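Kalance play mat notes – read me first

Hello! I'm Preben Brynjólfsdóttir and I look after the Kalance folder, which is where I keep everything to do with the long coloured mat and the bits and pieces that go on it. If you've just been sent the zip, start with this page and then open the sheet called pieces.

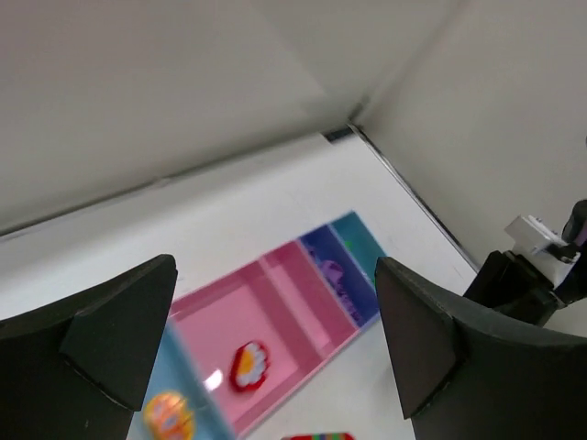 I started the folder in January with one spreadsheet and a lot of good intentions, and it has grown to 1129 rows (sorry, my laptop fan is sorry too). Each row is one go at putting a piece on a panel. I write down which piece, which panel I was aiming for and where it ended up, and that's the lot.

What I call things

Panels go by colour, so teal, dark blue, pink and light blue. The dark blue one has the purple cartoon figure on it, and the pink one is the big one with the paler outlines inside. I tried numbering them and got muddled within the hour, so colours it is!

Pieces have nicknames. "Flower" is the small one with the red border and the yellow-orange middle. My friend Corrigan swears it's a cloud, and you'll find "cloud" in 56 of the older rows – same piece, I just haven't gone back and changed them. "Sun" is the round orange and yellow one. "Rainbow" is the stripy block. If a row says "other", I was in a hurry.

Where things go

Flower starts on pink, sun starts on light blue. Rainbow begins off the mat. The mat lies at a slant on the white floor and I leave it that way, so please don't straighten it if you're adding rows of your own.

Known problems

The pink panel is shiny and catches the light, and a white spot of glare can make the inner outlines hard to follow. I've put "shine" in the notes column where it bothered me.

Honden and Ilov are the 2 sub-folders. Honden is the tidy one. Ilov has rows I'm still checking, almost 3 pages of them when printed, so go gently.

Last tidied on Sunday, March 28, 2021. Spotted a typo? Put it in the comments sheet with the row number and I'll fix it next time I've got the file open.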